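Carnet d'atelier – 3 avril 2022

Chantier Arier, le deux-pièces de vacances du deuxième étage. On entre enfin dans la partie que j'attendais depuis novembre : remettre l'appartement en état de recevoir des gens, avec de vrais lits et une terrasse où l'on peut prendre son café sans enjamber des bidons. Je note tout en vrac, à relire par ceux qui prendront la suite la semaine prochaine.

Canapé-lit du séjour. Le mécanisme est bon ! Je m'attendais à devoir tout changer, et en fait seules les deux biellettes côté fenêtre frottaient. Démontées, nettoyées, un peu de graisse sèche, remontées. Il s'ouvre d'une main maintenant. Le matelas d'origine, par contre, part à la déchetterie : on sent la barre centrale dès qu'on s'assoit dessus. J'ai essayé le modèle pliant de chez Flakell, celui en mousse plus ferme, et je suis franchement emballé. Dix minutes allongé dessus sans chercher ma position, ce qui ne m'arrive jamais sur un convertible. À commander avec la housse lavable, parce que la housse collée serait une catastrophe au premier verre renversé.

Attention à l'épaisseur : plié, il laisse très peu de jeu sous l'assise. Vérifier que la couette ne reste pas coincée dedans au moment de refermer. Je mettrai un mot dans le livret d'accueil.

Chambre. Tête de lit refixée au mur (elle tapait à chaque fois qu'on se retournait, le voisin doit être ravi). J'ai mis des patins en feutre derrière et deux équerres en bas. Les appliques de lecture marchent toutes les deux, mais l'interrupteur de gauche commande celle de droite et inversement. Drôle cinq minutes, pénible pour quelqu'un qui dort là une semaine. À recâbler.

Rideaux occultants : la tringle est trop courte, la lumière passe des deux côtés dès le lever du soleil. On a la longueur supérieure en stock au local, à prendre au prochain voyage.

Entrée indépendante. Gros morceau de la journée et mon préféré. Le boîtier à code Merrick est posé sur le montant, à hauteur de poignée, sous l'avancée du toit. La pose est un plaisir, le gabarit papier tombe juste et les vis fournies sont de bonne longueur. J'ai fait 50 ouvertures de suite avec le code provisoire, en alternant vite et lentement, doigts mouillés puis gants de travail : aucune n'a raté. Avec les gants il faut appuyer bien au centre des touches, le rétroéclairage aide beaucoup. Reste à voir comment il se comporte avec l'air salin, on en reparlera après un hiver. En attendant j'ai mis un voile de silicone sur le pourtour, sauf en bas pour laisser sortir l'eau.

Penser à changer le code provisoire avant la première arrivée. Je l'écris deux fois pour ne pas l'oublier : changer le code provisoire.

Salle d'eau. La séparation entre le lavabo et la douche est une vraie bonne idée de l'ancien plan, on la garde telle quelle. Une personne se brosse les dents pendant que l'autre se lave, tout le monde part à la plage à la même heure. J'ai seulement rogné le bas de la porte coulissante, qui raclait le seuil, et repris le joint du receveur. Ne pas utiliser la douche avant demain soir. Le mitigeur goutte encore un tout petit peu en position froide, je soupçonne la cartouche. Pas urgent mais agaçant la nuit.

Buanderie du placard. Lave-linge et sèche-linge superposés, raccordés, mis de niveau. Premier essorage à vide très sage, la colonne ne bouge pas. J'avais peur de la vieille chape et j'avais tort. Le tuyau d'évacuation fait un coude un peu serré derrière, à surveiller au premier cycle plein. Étagère au-dessus pour la lessive et les pinces à linge, posée de travers la première fois, refaite.

Terrasse. Deux passes d'huile Vasus sur le caillebotis, la teinte miel. Superbe ! Je n'exagère pas, le bois gris de ce matin a repris une couleur de pain chaud et on voit de nouveau le veinage. La première passe a été bue presque immédiatement, la seconde beaucoup moins. Une troisième serait du gaspillage à mon avis. Temps de séchage annoncé sur le bidon : 9 heures. Personne ne marche dessus ce soir, j'ai mis la chaise en travers de la baie vitrée pour que ce soit clair.

Mobilier de terrasse : la table ronde est saine, juste un pied à recoller. Les deux fauteuils bas sont à retendre, j'ai les sangles. J'aimerais bien ajouter une petite banquette contre le mur abrité, à l'endroit où l'on voit la mer assis et plus seulement debout. Il y a la place, j'ai mesuré, et les chutes de chêne du chantier précédent suffiraient pour l'assise.

Dépenses. Total des fournitures à ce jour : 1 574 euros, matelas non compris. Avec le matelas, les rideaux et la cartouche, on devrait finir à presque 2 839 euros, ce qui reste sous l'enveloppe. Si la banquette passe aussi, je suis le plus heureux des menuisiers.

Idées pour plus tard, sans ordre :
– crochets à serviettes côté terrasse, hors du vent
– un vrai couteau à pain dans la cuisine, celui qui est là ne coupe rien
– caisse à sable ou bac de rinçage pour les pieds près de l'entrée
– prise USB côté lit, à faire en même temps que le recâblage des appliques
– remplacer l'ampoule froide du couloir, elle donne mauvaise mine à tout le monde

Pour demain : joint du receveur à contrôler au doigt, biellettes à réessayer à froid, tringle à rapporter du local, pied de table à coller dès l'arrivée pour que ça prenne dans la journée. Et retirer le ruban de masquage de la baie avant qu'il ne cuise au soleil, comme l'an dernier où j'y ai passé une matinée au grattoir.

Les clés sont au crochet habituel, le bidon d'huile entamé est dans le coffre avec les chiffons mis à plat. 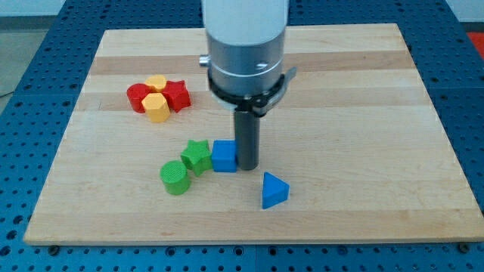

Temps de lecture : 5 minutes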